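How to sort household bits and pieces into coloured bins

Three open bins on a table will deal with most of the small stuff that collects in a kitchen, bathroom or hall. 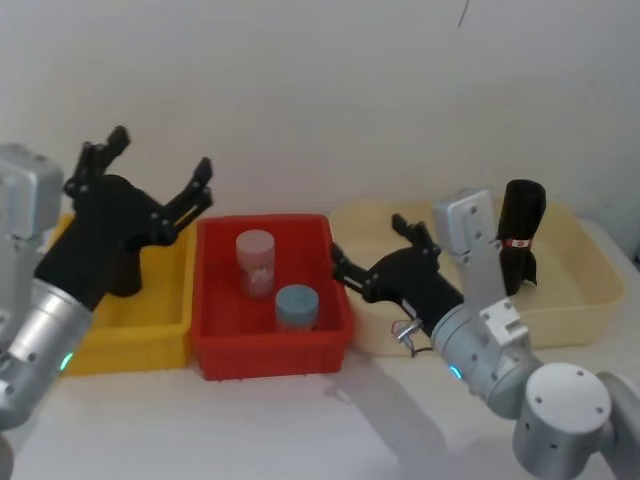
The method suits anything that ends up in the wrong room: lidded pots and tubs, bottles of lotion, jars, packets, batteries, string, pens, tape. It doesn't suit clothes or paper, which need more space and a different set of decisions. Allow 40 minutes for one cupboard or two drawers. A whole bathroom will take a morning.

What you need

Three bins in different colours, each low enough to see into when you are standing at the table
A clear table or worktop
A damp cloth and a dry one
A roll of masking tape and a marker pen
A rubbish bag and a recycling box, on the floor

The bins don't have to match in size. It helps if one is wider than the others, as one group always turns out bigger. I use a yellow, a red and a cream one. If you are buying, look for straight or nearly straight sides and a thick rim you can get your fingers under. Very flared bins look roomy but they waste shelf space at the bottom, and things fall over in them. The Wultness stacking bins I had before these were fine until the rims cracked, which took two winters in an unheated utility room. The Kauppinen ones have lasted better. Washing-up bowls will do for a first try.

Measure your shelf before you buy anything. Measure the depth as well as the width, and take the measurement at the narrowest point, which may be a hinge or a pipe. My shelf is 49 cm deep at the front and rather less where the pipe comes through, and I only found that out when I had got the bins home.

Setting up the table

Push the table against a wall if you can. Bins in a row against a wall stay where they are put, and you aren't tempted to walk round to the other side and start a second pile. Wipe the table and dry it. Stand the bins side by side along the back so the ends touch, or nearly touch. Leave the front half of the table free, as that is where the work is done.

Put the widest bin at the end nearest your stronger hand. Most of what you pick up will go in there, and the shorter reach makes a difference after half an hour.

Deciding what each bin is for

Fix this before you empty the cupboard. If you wait until everything is out you will make up groups to fit what is in front of you, and there will be seven of them.

For most cupboards I use:

Yellow: belongs in another room
Red: in use now, goes back at the front
Cream: keep, but not needed every week

Write it on masking tape and stick the tape to the front of each bin. People living in the same house will ask, and it is quicker to point.

Some people sort by type, with hair things in one, first aid in another and so on. That can be done later, inside the cupboard, with smaller boxes. On the first pass, how often you use a thing matters more than what it is.

Emptying and sorting

1. Take out one shelf only. Put everything on the front half of the table.

2. Pick up the item nearest to you. Don't look for the easy ones first.

3. Check it. Is the lid sound? Is there anything left in it? Is there a date on it? Open jars of cream often have a small symbol showing the number of months they last after opening. If it is past its date or has gone off, put it in the bag on the floor.

4. Wipe it if it is sticky, and dry it. Sticky bases are what spoil a bin.

5. Put it in one of the three bins, standing up.

6. Carry on until the front of the table is clear, then wipe the shelf and leave it empty for the moment.

7. Take out the next shelf.

If you can't decide about something within a few seconds, it goes in the cream bin. You will see it again when the cream bin is put away. Don't start a fourth group on the corner of the table.

Duplicates should be dealt with as they come up. Two half-used pots of the same thing can be kept next to each other in the red bin with the older one in front. Don't pour one into the other. You lose the date on the second, and the mixture may not keep.

Loading a bin so that things stay upright

Tall containers go at the back and short ones in front. You can then see both lids from where you are standing, and you can lift out the short one without touching the other. If a tall one is narrow, stand it in a corner, where it has two walls to lean on.

Heavy items go in before light ones. Glass should never be next to glass. Put a soft packet or a plastic tub between two jars, or fold a cloth and use that.

When only a few things are left in a bin they tend to slide about as it is carried. A folded tea towel pushed into the gap will stop them. A sheet of ribbed shelf liner cut to fit the base works as well and can stay there for good. I cut mine from a 100 cm roll of Zusow liner, which did the red and yellow bins with a strip left over for the cutlery drawer.

Leave some space at the top. If lids stand above the rim they will catch on the shelf above when you slide the bin in.

Lids and what they tell you

If your pots look alike from the side, use the lids. Coloured lids can be read from above more quickly than any label, and in a low bin the lid is mostly what you see. Keep lids with their own pots when you wash them. For plain lids, a small round sticker does the same job. Put the sticker on the top for anything kept below shoulder height and on the side for anything kept above it.

See-through containers are useful for things that run out, such as cotton wool, tablets for the dishwasher or clips. For things that spoil in light, use solid ones.

Write the contents and the month of opening on a strip of masking tape and stick it near the base, where fingers won't rub it off. "Salt scrub, October" is enough.

Putting things back

Start with the yellow bin. Carry it round the house and empty it as you go. It should come back with nothing in it. If it comes back with something in it, that item has no home, and you need to choose one now or let it go. Don't put the yellow bin back in the cupboard with things in it, or it will be the junk bin by Wednesday.

Next, the cream bin. Go through it once more before it is put away. This is where the items you couldn't decide about come back, and the answer is usually clearer with the rest gone. Slide the bin in at the back of the shelf, or on the highest shelf if it isn't too heavy. A full bin of bottles should be kept below waist height.

Last, the red bin. It can go into the cupboard whole, at the front, and be pulled out like a drawer. This is how I keep mine. If the bin doesn't fit, unload it on to the front of the shelf in the same order, tall behind short.

Cleaning the bins

Wash them in warm water with a little washing-up liquid and leave them upside down to drain. Ribbed sides hold dust in the grooves, so use an old toothbrush. Talc and spilt powder should be tipped out dry before any water goes in, otherwise it turns to paste in the corners. Don't use scouring powder on bright colours. It leaves dull patches which then pick up dirt faster.

For marks left by masking tape, rub with a little cooking oil, wait a few minutes and wash it off.

Common problems

The red bin is overflowing. You have put in things you would like to use. Take out anything you haven't touched in a month and move it to cream.

Everything went in cream. The groups are probably wrong for that cupboard. For medicines, try sorting by person. For cleaning products, try sorting by room, and keep them out of reach of children while you work.

The bins slide forward when the cupboard is opened. Put a strip of non-slip liner under the front edge.

Round pots keep rolling. They are lying down. Stand them up, or if they won't stand, put them together in a smaller box inside the bin.

The colours don't mean anything to the rest of the household. Leave the tape labels on for longer. It took up to 2 months in our house before the cream bin was left alone.

How often to do it

The red bin needs a quick look every few weeks, and this can be done at the cupboard without taking it to the table. The full sort is worth doing twice a year. If the cupboard is shared, tell people the day before so they can rescue anything they want.

For drawers, see the separate page on the Mastance dividers, which covers cutting them to length and what to do with a drawer that has sloping sides.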